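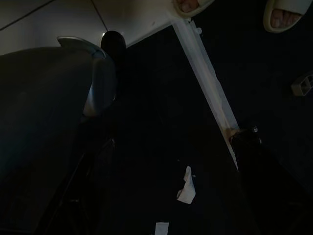 Wrist cam view, paper on the floor just below center

Is the Girard pickup kit worth it for floor clutter?

Posted by tapeandzipties

I've been trying out the Girard kit (arm, gripper, wrist cam) for picking stuff up off the floor and I'm on the fence. The job in my picture is that crumpled white tissue or paper thing on the dark floor. My trial is up in January, and it's $3,527 if I keep it. Dim light is my big worry - I like to run it in the evening. Has anybody compared it with the Darnis one?

shopfloor_owl

I've had mine since last winter and I'd keep it, but turn a lamp on! Your floor is nearly black in that shot and so is the gripper, so paper is about the easiest target you could give it. Try a dark sock and you'll see what I mean. I logged 183 pickups before I quit keeping track, and the misses were mostly dark things on my dark rug. Also, move that long white pole before you run it. Mine loves to catch the housing on anything that sticks up near the target, and then you're resetting the wrist. The slow approach setting helps - it's buried in the second menu. Ukusberg sells spare finger pads for $80 a pair, and I'd get one set now.

Mudroom77

Darnis is cheaper but you only get 2 grip settings. Fine for socks, it squashed every paper cup I gave it.

prodwood_fan

no idea about Girard, I have the Prodwood and it's ok. loud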